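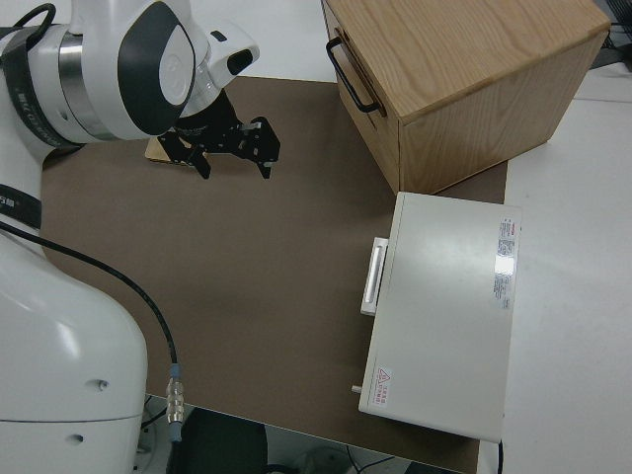
Itley 协作机械臂桌面作业守则更新，四月起试行

经过整整一个冬天的讨论，Itley 实验中心终于把大家盼了许久的《协作机械臂桌面作业守则》修订稿定了下来，四月起在 Zonwood 园区的各个工位试行。新守则比旧版薄了不少，读起来也亲切些，刚来的同学泡杯茶的工夫就能看完。

改动最多的是夹爪作业一章。更换夹具或首次抓取新物件时，末端速度不得超过每秒100毫米；人员伸手进入工作区之前，须先按下暂停，并口头告知同伴。凡是练习开抽屉、拉柜门一类带把手的任务，物件要先在垫子上摆稳，开工前由两人各检查一遍。线缆的走向也第一次写进了正文，要求机械臂转到任何姿态时线缆都不绷紧，接头处每周查看一次。

负责起草的 Liesbeth Van Hecke 说，初稿发出去以后陆陆续续收到45条意见，有几条写得比守则本身还长，她都一一回了信。“有人问木块掉到桌下能不能顺手捡，我们就老老实实加了一条：先停机，再弯腰。”

培训由 Aslı Taşdemir 主持，每场2小时，前半段讲条文，后半段到工位上实际操作。已持有旧版上岗证的同事不必重考，补听一场、签个字就好。Skuro 小组的工位排得比较满，培训时间另行通知。

守则纸质版印了200份，放在 Van Dusen 楼一层前台，欢迎自取。试行期间有什么想法，写在末页的意见栏里交回前台即可。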